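Povmont community fridge opens again with more space for cooked food
18 November 2022
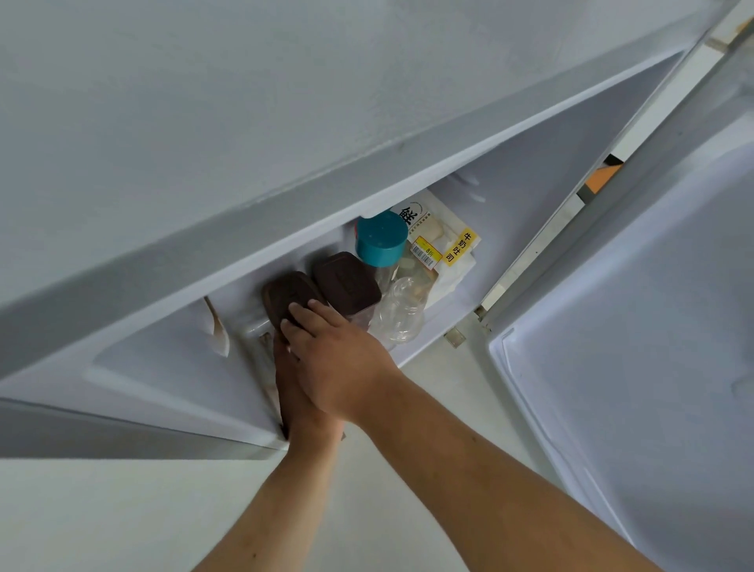

Brown lidded containers and plastic bottles in the refrigerator compartment.

The community fridge on Erraji Street in Povmont is open again after two weeks of repairs. The old door did not close well, and the food could not be kept at the right temperature. The neighborhood association bought a new door seal and also cleaned all the compartments.

Jitendra Rathore, who coordinates the project, said that 439 meals were taken from the fridge in May, and 832 in October. "We are happy with this number, but it also means that more families need help," he said.

From now, people who bring cooked food are asked to use containers with a lid and to write the date of cooking on them. Food older than 2 days will be removed. Raw meat and raw fish are still not accepted.

The restaurant Dallilen promised to give 63 portions of soup and rice every week until the end of winter. Its owner, Dinesh Agarwal, said his kitchen will prepare the portions in the morning and bring them before noon.

The fridge is open every day from 8 a.m. to 9 p.m. Residents who want to help with the cleaning can leave their name at the Zurico bakery, next to the entrance.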